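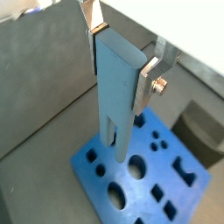

Light blue block, bright blue shape-sorting board.

May 7, 2018
Print | E-mail

We have been in the new flat for five months now and I think I can finally write about the move without getting cross. A few people have asked how we managed to go from a three-bedroom house to two rooms and a kitchen. We measured everything, we got some of it wrong, and we gave a lot away.

The house was too big for the two of us once Amr's mother had gone to live with his sister. We were heating rooms so that we could keep boxes in them. I had been saying so for a couple of years, and then in December the flat on Hedia Court came up and we had to decide within a week. It is on the second floor, it gets the sun in the afternoon, and I can walk to work in 15 minutes. It has one cupboard.

My first mistake was measuring the rooms and not the way into them. The wardrobe we wanted to keep is 155 cm wide, and there was a wall in the bedroom that would take it easily. I had drawn it on squared paper and was pleased with myself. What I had not drawn was the turn at the top of the stairs. The two men from El Khatib got it as far as the first landing, stood it on end, laid it on its side, and put it back in the van. They were very polite about it. The older one told me that he always measures the stairs first and the room last, and I have passed that on to everyone since.

The wardrobe went to Rania Alaoui, who lives on the ground floor of her building and has been sending me photos of it ever since with her coats in it. I paid nothing for the extra trip as it was on their way back to the depot.

The sofa was easier. We sold the old one and bought a Stallutari two-seater from a shop that was clearing its stock. The legs unscrew and the back lifts off, and the whole thing came up the stairs in three goes. It is a bit firm. Amr says it is like sitting in a waiting room, but he falls asleep on it most evenings.

Books were the worst part. I packed 30 boxes of them and there was no chance of fitting that many in. I tried sorting by whether I had read them, then by whether I would read them again, and both ways I ended up keeping nearly all of them. In the end Jordan Gosling came over and did it with me. She held up each book and I had to answer straight away, and if I started explaining then it went in the pile to go. That got us through it in one afternoon. I have wanted two of them back so far - a bird guide and a novel I can get from the library.

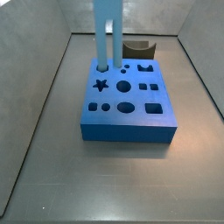 The kitchen took longer to settle than any other room. There are four wall units and two drawers, and one of the drawers is under the oven and gets warm, so you can't put much in it. We started by unpacking everything on to the worktop and finding places for it as we went. That was no good at all, because the first things out of the boxes were the ones we hardly use, and they took the best shelves. After two weeks I took it all out again and put back only what we had reached for in that time. The rest went into a crate in the hall. When we wanted something from the crate it was allowed into a unit, and when we moved the crate at the end of February there was still a fish kettle in it, a fondue set and a lot of lids.

I would do it like that from the start if I moved again. I would also label the boxes on the side and not the top. When they are stacked up you can't read the tops.

The one thing I argued for and am glad of is the table. Amr wanted a folding one and I wanted to keep ours, which seats six if two of them don't mind their knees. It takes up most of the front room. But we eat at it, I do my marking at it, and when Doaa Kabbaj and her family came for lunch last month we got everyone round it with a piano stool at one end. With a folding table I think we would have ended up eating on the sofa every night.

As for money, the removal cost us less than the first quote, as we had got rid of so much by then. We made a little back on the furniture. I sold the garden tools as one lot for 40 pounds and I know I could have got more if I had split them up, but I was tired of people coming to the door. The heating bill has come right down, though we had a mild March, so I will wait and see what next winter's looks like.

I do miss the garden. There is a balcony that holds two chairs and some pots, and I have put in parsley, chives and a tomato that is already too tall. I also miss having somewhere to shut the door on the ironing. The ironing board lives behind the bedroom door now and falls down if you open it quickly.

Several of you asked about the storage unit. We took one for three months, on Gera Road, and emptied it in April. Most of what was in there we took straight to the charity shop without bringing it home first, so we had paid to keep it dry for somebody else. What came back to us was the Christmas things, Amr's drill, and a box of his school reports that he has asked me not to read out to visitors.

Next job is shelves in the hall. I have measured the wall, and the stairs.

Posted by Khadija Ramadan
6 comments | 3 shares
Print | E-mail this post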